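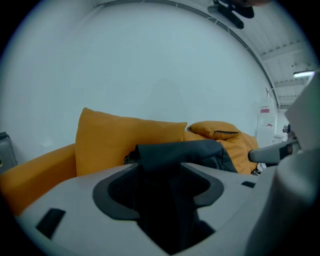 Dark gray fabric lying over a sofa seat.

Skomura Growing Project
Spring progress report to the Bonico Fund
05/11/2020

Dear friends at Bonico,

Thank you for your patience with this report, which I had meant to send before the tomato seedlings needed potting on and am finishing now that most of them are done. It has been a full spring at Skomura, and your grant has touched nearly every part of it, so please forgive me if I go on a bit.

The tunnel house

When I wrote to you in March the second tunnel house was a row of hoops and a roll of plastic weighed down with bricks. The plastic is now on. We picked a still morning, or what started out as one, and had the long side pinned down before the wind got up and made the other side a lot more exciting than we would have liked. The doors at the far end still stick, and I have planed one of them twice. The house is 38 feet long, a little shorter than the drawing we sent with the application, as we hit a shelf of rock at the north end and decided it had been there longer than we had.

Inside we have three beds running the full length. Two are planted with tomatoes and peppers, and the third has an early row of bush beans that are already in flower. The bean bed was the last one dug and has the heaviest soil, so I am pleasantly surprised by how well they look. The peppers are sulking. Nights were colder than usual all through April, and I set them out too early, even though more experienced growers down the road told me to wait. I have another tray coming along on the bench and will replace the worst of them.

Water

The drip lines you paid for are in and working in both houses. The kit from Skistico came with clear enough instructions, but the fittings for the filter were the wrong size for our old pump and had to be swapped, and that cost us 30 dollars in postage and adapters that we hadn't planned for. I took it out of the hand tools line and it is marked in the accounts.

I can't tell you how much easier the mornings have become! Last year I was dragging a hose from one end of the field to the other before breakfast, and usually flattening an onion or two as I went. Now I open a valve, walk the rows, and look for leaks. There is one stubborn drip at the joint by the potting shed that I have tightened, taped, and tightened again.

Field crops

The potatoes went in over two weekends and are up and hilled once. Onions are fair – the weeds got ahead of them while we were busy with the tunnel, and the far rows are thinner than they should be. The eggplants are still under cover. We lost nearly all of the first spinach to slugs, and I have gone back to setting boards between the rows and lifting them in the evening, a slow and unlovely job but one that does help.

We also sowed a bed of daikon from seed given to us by a grower in Cheon, who says it stands up well to warm weather. If it does, we would like to save our own seed from it this fall.

Seedlings and produce given out

Over 400 seedlings have gone out to households so far, mostly tomatoes, squash and basil. Because of the restrictions we couldn't hold the planting day described in our application. We left the trays on a table by the gate, with a printed sheet of planting notes, and people picked them up when it suited them. I missed the chatter very much. We would still like to hold the planting day, perhaps as a fall garlic planting, and would be grateful to know whether the money set aside for it can be carried over.

What comes next

Between now and the next report we plan to string the tomatoes, fix the doors, put shade cloth on the south side of the first house and sow the second round of beans. The compost bays are behind schedule. The lumber is stacked and paid for, and I hope to have at least one bay built before the summer heat sets in.

The accounts and receipts are coming to you separately by mail. Please do come and see the place when visits are possible again – there should be beans to take home.

With warm thanks,
The grower at Skomura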